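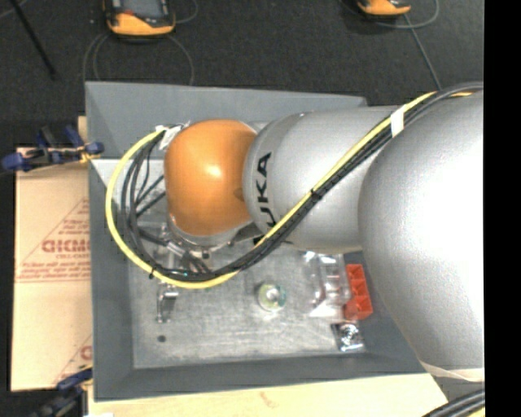
*Last changed: 5 June 2025*

I have spent a fair part of the last two years reading the papers and the sales decks that come out of robot learning, and I keep getting stuck on the same word. The word is "examples." The robot was given so many examples. The model learned from so many examples. It gets said as if examples were gravel, something you order by the truckload and tip into the machine.

I work on the gathering side, in a small group at Bolldale, and I want to argue that most of what is said about this work is too cheerful. I don't think the approach is worthless. I think we are being careless about what we claim for it, and that the carelessness starts at the bench, long before anyone trains anything.

Take a setup like ours. There is a KUKA arm over a gray table, with a metal base plate under the gripper and a few fixtures on the plate: a clear plastic one, a red one with rectangular openings, a metal clamp with a bolt. Blue clamps hold a sheet of cardboard at the side of the table. Orange-and-black sensor devices sit on the floor behind, trailing thin cables across the carpet. An operator guides the arm through a short job, the system writes down what the arm did and what the sensors picked up, and that run becomes one example. Reset the parts, go again.

When our current set was closed in December it held 3,695 runs. That number has been quoted back to me many times, mostly with admiration, and I have come to dislike hearing it. It counts how often we pressed start and kept the result. It says very little about how much of the world is in there.

## What a count hides

Eight tasks, one table, one arm. Divide it however you like and the picture doesn't get much wider. Our operators are good at their job, and being good at it means they settle into a way of doing it. After a week, a person doing an insertion task comes in from the same side, slows down at the same height, and makes the same small correction just before contact. By the third week you could swap two runs by the same operator and I would not be able to tell you which came first.

Hidayah Wibisono, who ran most of the sessions, noticed this before I did. She pulled 200 runs of a single task and laid the gripper paths over one another on a plot. I had expected a cloud. What she had was closer to a rope. Her own runs made one strand and Beat Brunner's made another, and there was daylight between the two. Anything trained on that would learn that the job can be done in two ways, Hidayah's and Beat's, with a blank region in the middle where no human being had ever gone.

Her fix was sensible. Start the arm from odd positions, shift the parts a little, make some runs deliberately clumsy and then recover. We did that, and the set improved. But look at what the fix amounts to. We sat down and decided what kinds of variety to allow. Each shift was a shift one of us had thought of. The trouble in a real shop comes from the shifts that were not on the list.

People who sell this method like to say that the robot is "learning from data" where older robots were "programmed by hand." I'd say the hand has moved. It used to be in the code and now it is in the session plan. Somebody still decides where the part goes, which grip counts as normal, how close is close enough. Those decisions used to be written down in a file another engineer could read and argue with. Now they are smeared over thousands of recordings, and if you want to know what was assumed you have to ask Hidayah, and hope she doesn't change jobs.

## The runs we threw away

My second complaint is about failure, and here I include myself among the guilty.

Most groups I know of keep the successful runs and drop the rest. We did so too, for the first six weeks. The reasoning sounds fine. You want the robot to copy good work, so you show it good work. A run where the gripper misses, or the part tips over, or the operator gives up, gets deleted and the operator tries again.

The result is a record in which things go well. Every approach ends in contact and every contact ends in a part sitting where it should. Then we put the trained system on the arm, it comes in slightly off, and it has no idea what to do, since it has never been shown a bad moment in its life. It carries on with the next part of the motion as though the last part had worked. I have watched it close the gripper on nothing and carry that nothing carefully across the table.

Beat was the one who insisted we stop deleting. He had worked with older machines at Grabner for a long time and had a repairman's view of the thing: he wanted to see the faults. So now a failed run is kept, with a short note saying what went wrong. The notes are the weakest part. One operator writes "missed." Another writes a paragraph. A third labels as failures runs that I would have passed. We wrote a guide for this and the guide is ignored at the end of a long day, which is when most of the failures happen.

I don't know how other groups handle this, because it's rarely in the papers. You get the size of the set and the success rate of the final system. You seldom get the number of runs that were discarded on the way, or the rule for discarding them, or who applied it. I would trade a page of charts for those three lines.

## The bench is part of the lesson

Everything near the arm is in the example, whether or not you meant to put it there. That goes for the light from the window and for the cable bundle that runs along the arm and loops around the wrist. Cables pull. Tie them differently and the arm feels a different load at the end of its reach. The difference is small, and a person would adjust without thinking about it. A system trained on one arrangement may take it as a fact about the universe.

We had a case of this. Between two blocks of sessions somebody tidied up the table. Nothing in the task had changed and nobody thought it worth a line in the log. The system trained on the first block did noticeably worse afterward, and we lost days looking for a fault in the software. When we went back through the recordings, the only difference we could find was the tidying. I can't prove that was the cause. I can say that putting things back helped.

This ought to make people uneasy, and mostly it gets told as a funny story. We have a machine whose skill may depend on the state of the furniture. The standard answer is that more data will wash it out: more tables, more rooms, more arms. Maybe so. But that is a promise about a set that doesn't exist yet, being used to excuse the one that does. A firm like Tellesen, which is weighing whether to put a learned system on its Fatley line, is not buying the future set. It is buying this one, with our table in it.

## What I would ask for

I'm often told that this kind of doubt is easy and that the results are getting better. They are. I've seen our arm do things this spring that I would have bet against a year ago, and I lost a lunch to Beat over one of them. A part was set down crooked and the arm nudged it straight before gripping, a move that both of them had used in the recovery runs. I was impressed. I was also aware that it worked on that part, on that plate, and that we did not try it anywhere else before we opened the door and called people in to look.

So my requests are dull ones. Anyone who publishes a count should say how many people produced it and how the work was split among them. Say what was changed on purpose between runs and what was left alone. Keep the failures, and if you don't keep them, say so. Log the bench, including the boring parts, with a photo at the start of every session. And test the thing after moving it to a table where none of the training was done, by people who did none of the training, before the word "general" goes anywhere near the title.

None of this is expensive. The photo takes seconds. I suspect it isn't done because it would make a lot of large numbers look smaller, and large numbers are what gets the next round of funding approved, ours included. Our own report went out with 3,695 on the first page and the split between operators in an appendix. I signed off on it. Hidayah had asked for it to be the other way around.

She has started a new set, with four operators this time and a log that has to be filled in before the arm will move. It is growing much more slowly than the old one. Twice now I've been asked by people upstairs why the number is so low.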